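How do you handle playing time on a rec team when half the kids barely get in?

Asked Dec 8, 2022 in Youth Basketball

So I'm coaching 9 kids in the Grarkgate winter league, first time ever, and I'm already getting emails from parents. We lost our opener to Stiltton and I played my better kids most of the second half (I know, I know). Two of the quieter ones got maybe one shift each. Their folks were polite but you could tell. I want to be fair, but I also have kids who really, really want to win, and one of them cried in the parking lot. Is there a system people use? Our league rulebook just says "reasonable participation," and what does that even mean?? 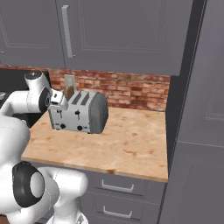
Toast sticking up at the counter

Answer 1 (accepted)

Been there! I coached in Mandora for a bunch of seasons and my first one was a mess for this exact reason. What finally worked for me was writing the rotation down before the game and sticking to it no matter what the score was. I break each half into short shifts and fill in the names at breakfast, when I'm calm and not mad at a ref. Then I tape it to my clipboard.

Put a strong ball handler in every shift so you never have five beginners out there together. That one change made the kids way more comfortable, and we got blown out a lot less.

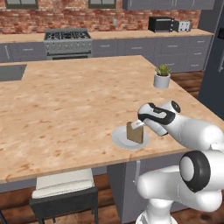 Also, send the parents one email now, before the next game. Mine said everybody plays close to the same minutes through the regular season, and if that changes for the tournament in May I'll tell you first. I got 2 replies and both were thank-yous. As for the kid who cried, I'd give him a job, like leading warmups or calling out the defense. The ones who hate losing usually love having something to be in charge of.

Answer 2

Ask your league director. Ours (Holzer Youth Sports) has a minimum of two full quarters per kid and it's printed right on the score sheet, so no arguing. Maybe yours has something similar and just forgot to put it in the rulebook.

Answer 3

It's rec ball, play everybody. My daughter sat a whole season and quit, and she was pretty good too. If people want to win that bad there's travel teams for that.

430 views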